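**June - Lustton colour room, notebook 11**

Second coat of the Nakau red-brown applied to the trim samples at 2 pm. Batch 3623 was stirred for 30 minutes before use. Coverage on the beveled edges is improved, although the sill pieces still show drag marks near the mitre. Hiu-tung Kao recommends thinning the next batch slightly - to be confirmed with Miyazaki before any is mixed.

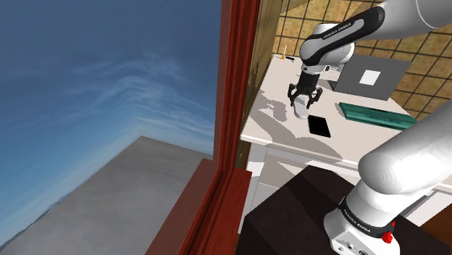 *Render: window frame in glossy dark red, tan wood panel adjacent.*

Trisik grey samples remain on the drying rack.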